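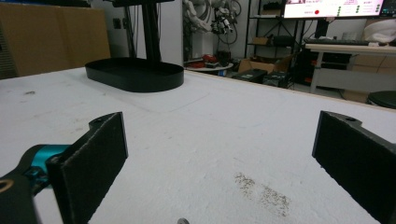 图 11-1 手持夹爪与台面。两指之间下方可见圆头螺钉,台面右前方有颗粒状碎屑。

11 夹指闭合异常(故障代码 760)

本节适用于 Pakus 手持夹爪。出现下列任一情况时,按 11.2 起的步骤处理:
松开扳机后夹指不回位,或只有一侧回位。
两指闭合后指尖错位,上端缺口对不齐。
控制端弹出代码 760,开合读数停在某一数值不变。
闭合过程中有摩擦声或顿挫感。

如果夹爪摔落过,跳过本节,直接送修。外观没有裂纹也照此办理。

11.1 安全须知

警告:代码 760 出现后,不得继续用该夹爪与机械臂联动。先按下机械臂急停,再处理夹爪。急停按钮在处理结束前保持按下,不要由另一人代为复位。

警告:回位弹簧处于受力状态。拆卸夹指时手指不要放在两指之间。

注意:不要用压缩空气吹夹爪本体。碎屑会被吹进滑轨,清理起来比原来更麻烦。

11.2 停机与记录

1. 停止当前任务。已经录到一半的数据标为“中断”,不要删除。
2. 按下机械臂急停,确认机械臂不再响应指令。
3. 记下故障代码、出现时间和当时夹持的物品。
4. 在控制端断开夹爪,等待连接状态变为“离线”。
5. 拔下夹爪线缆。拔的时候捏住插头,不要拉线。

说明:断开连接前拔线会留下一条通信错误记录,代码与 760 不同,排查时可以忽略。

11.3 清理台面和夹指

颗粒物是最常见的原因。操作干料、土样、碎木屑一类物品之后,颗粒容易粘在指面纹理里,再被带到滑轨入口。

1. 把夹爪移到另一张干净的台面上,指尖朝外平放。
2. 用软毛刷沿指根到指尖的方向刷指面,两侧都要刷。
3. 检查指尖附近的小孔。孔内有颗粒时用木签挑出,不要用金属针。
4. 用干布擦拭夹爪本体前端和螺钉周围。
5. 清扫原来的台面。桌上若有支架,托盘底下也要扫到,扫完将支架放回原位。
6. 用手缓慢开合夹指 6 次,每次都走完全程。

开合顺畅、无声响,转到 11.5。仍有卡滞,继续 11.4。

11.4 检查夹指固定

1. 用手捏住左指根部轻轻晃动,再换右指。正常情况下应感觉不到间隙。
2. 有间隙的一侧,用随机附带的扳手拧紧固定螺钉。拧到有明显阻力即停。
3. 合拢两指,从正面看上端是否齐平。允许错位量为 2 毫米。
4. 错位超出允许值时,松开该侧螺钉,将夹指推到底,重新拧紧。
5. 重复第 3 步。第二次仍超差,更换夹指。

注意:左右夹指必须成对更换。只换一侧会造成夹持面磨损不一致,开合读数也会偏移。

注意:不要在螺钉上涂胶。Skargate 站点曾有一台夹爪涂胶后无法拆指,最后连同本体一起更换。

11.5 恢复与试夹

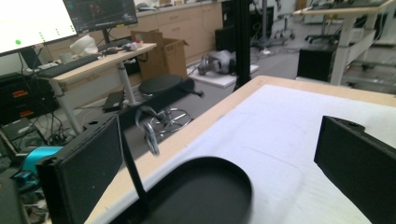
图 11-2 试夹位置。黑色圆形件位于两指之间的前方,台面铺有白色垫层。

1. 在台面铺一层白色垫纸或垫布,方便看清掉落的颗粒。垫层有折痕不影响使用,但四边不要翘起。
2. 接回线缆,在控制端重新连接夹爪。
3. 清除代码 760,执行一次开合零位校准。校准时两指之间不得有任何物品。
4. 机械臂仍处于急停状态,仅手持夹爪进行试夹。
5. 选一件带边沿的轻质件,夹住边沿,提起后保持片刻,再放回原处。
6. 换一个方向再夹一次。
7. 查看垫层上有无新掉落的碎屑。有碎屑则返回 11.3。
8. 查看开合读数是否随扳机动作连续变化。
9. 全部正常后,由当班负责人复位急停,恢复联动。

说明:试夹时留意线缆走向。线缆绕过桌脚或凳脚时会拉住夹爪,手感与滑轨卡滞相似,容易误判。

11.6 仍未排除时

清除后代码 760 再次出现,说明故障可能在开合传感器或内部弹簧,现场不拆修。给夹爪挂上“停用”标签,连同 11.2 的记录一起交给设备维护。Vomonthorpe 站点联系 Percy Cabrera,Skargate 站点联系 Roos Peeters。

送修时一并交回:
夹爪本体和线缆
拆下的夹指(包括已磨损的)
故障前后各一段录制数据

备用夹爪启用前,同样要做 11.5 的校准和试夹。不要沿用故障夹爪的校准文件。

修订记录:8 月版增加 11.3 第 5 步,由 Yhon Salazar 提出。11.4 的允许错位量未改。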